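Screen Glare and Desk Surfaces in Shared Study Rooms
Project report, Brirndale campus
April 3, 2018

1. Background

The study rooms on the second floor of the Folgate building were refurnished in November. The old brown tables were taken out and replaced with white ones from the Sjöberg range, and the ceiling lights were left as they were. Soon after that, students began to say that the rooms were harder to work in. The usual complaint was that laptop screens were full of reflections. Our project looked at whether the complaint could be measured and whether a cheap change to the room would help.

2. Method

We used two rooms of the same size. Room A had the new white tables. Room B still had the old ones when we started, and was changed over halfway through the project. In each room we marked four seats and took light readings at the table surface with an Avness handheld meter, which the physics lab lent us. Readings were taken in the morning, at midday and after dark, with the blinds open and then closed. In total we logged 3,214 readings. A few were thrown out because the meter had been left on the wrong range.

We also gave a short questionnaire to 40 students who used the rooms during the test weeks. They were asked how often they moved their laptop or changed the screen angle, and whether they noticed reflections with the screen on, off, or both.

3. Results

The white tables sent back more light than the old ones at every seat. The difference was largest at midday with the blinds open and smallest after dark. Closing the blinds helped the two seats by the window and made almost no difference to the two by the door.

Of the students who answered, 23 said they changed the angle of their screen at least once in a session. Most of them had glossy screens. Students with matte screens mentioned the tables less and the ceiling lights more.

The effect is easiest to see when a laptop is open but switched off. A dark glossy screen works much like a mirror, and it will pick up its own keyboard as well as any bright spot in the room.
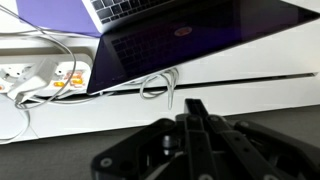

With the display on and the brightness turned up, the same reflections are still there but are easier to ignore. Dark pages and video are the exception – several students said they gave up on dark themes in these rooms.

We then tried gray felt desk mats at two seats in Room A. The readings at those seats dropped close to the level of the old tables. Nine of the 10 students who tried the mats said they would use them again. The tenth said the felt got in the way of the mouse.

4. Limits

The test ran for a short time and the weather was mostly overcast, so the daylight readings are probably on the low side. We did not record screen brightness, and we should have.

5. Next steps

We would like to repeat the midday readings in summer and try a thinner mat. The readings and the blank questionnaire are in the appendix. The meter has gone back to the physics lab and can be booked there.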